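The Green Light Was the Fault

Opinion
By a staff contributor, Ostuveck
January

For three weeks last autumn I was the person who had to read the logs at Lardale, where we teach a mobile robot to tidy homes. The robot is called Ene. It learns first in simulated rooms, and later in a real apartment we keep on the second floor. I want to write about a fault we had there, and about why I think many teams in our field have the same fault and call it a success.

The facts are simple. In the simulator, Ene had passed 2377 episodes in a row without one safety stop. A safety stop is when the arm touches something harder than the limit we set, and the motors are cut. The number was put on a slide, and the slide was shown to people who pay for our work. Then the same software went to the real apartment, and on the first afternoon the arm pressed its wrist into the back of an armchair and continued to press. The chair moved, then the chair met the wall, and the wrist was broken. A colleague had her hand on the chair only a moment before.

She was not hurt. I say this early so that the reader does not wait for it. But I do not accept that the matter is small for this reason.

When we looked for the cause, we expected something difficult. It was very ordinary. Furniture in our simulated rooms comes from a library named Kikska, and in our import settings all soft objects were placed in a group where contact is calculated but not reported. Somebody had done this long ago to stop false alarms from pillows. The sofas and armchairs went into the same group as the pillows. So the arm could push a sofa with full force for as long as it wanted, and the safety monitor received nothing. It was not tested and found safe. It was simply not looked at.
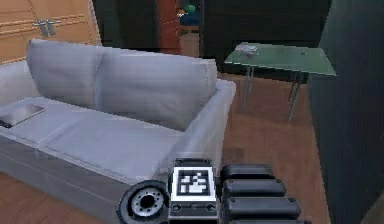 I went back through the recordings after that. Of the episodes, 316 contained a contact with soft furniture that would have stopped a real arm. Every one of them carried a green light in our report. In one, the arm stayed against a seat for 59 seconds while it was reaching for a different object. I had watched that recording myself in the summer and I had thought the robot was hesitating.

Here is my opinion, and I know that some colleagues disagree with it. We should stop publishing the number of episodes without a safety stop, unless beside it we publish how the monitor itself was tested. A zero can come from a careful robot or from a blind monitor, and from outside the two look the same. In a factory, people press the emergency button on purpose, on a schedule, to see that the machine stops. In simulation we almost never do this. We trust the alarm because it is quiet.

The remedy costs very little. Before each training run we now make the arm hit things deliberately: the floor, a table edge, a door, a cushion, a sofa. If the monitor stays silent for one of them, the run does not start. This takes 2 minutes. When I proposed it, I was told that it would slow us down and that the simulator is only a tool for learning, and the real safety comes later, in the hardware.

I understand this argument but it is weak. The hardware limit in our apartment had been raised, exactly because the simulator said that the robot never needed it. So the early stage was not separate from the later one. The good number traveled up the stairs together with the software, and it made everybody a little less careful, me also.

There is also the question of who learns from the fault. Our report was written for internal use, and it says "configuration error, corrected." These words are true. They do not say that the error lived for more than a year, or that it was found by breaking a wrist and not by any check of ours. A different team that uses the same kind of furniture library would learn nothing from them. I asked for permission to write this longer version and I received it, after some discussion.

I still like simulated rooms. You can let a young system make its mistakes there without a broken lamp. But a mistake must be recorded to be useful, and we had arranged our rooms so that the largest object in them could not complain.

Comments (4)

gripforce_k
We had almost the same thing with curtains. Collision off for speed, then forgotten. Nobody noticed until the real arm wrapped itself up.

mittenwork
Agree about testing the monitor, but 2 minutes seems optimistic if you have hundreds of object types. Do you test every asset or only one from each group?

Author
Only one from each group at present. You are right that an asset placed in the wrong group can still escape. We are working on a check for it.

old_plc_hand
Who raised the hardware limit, and did they have to sign for it? That is the part I would want to read about.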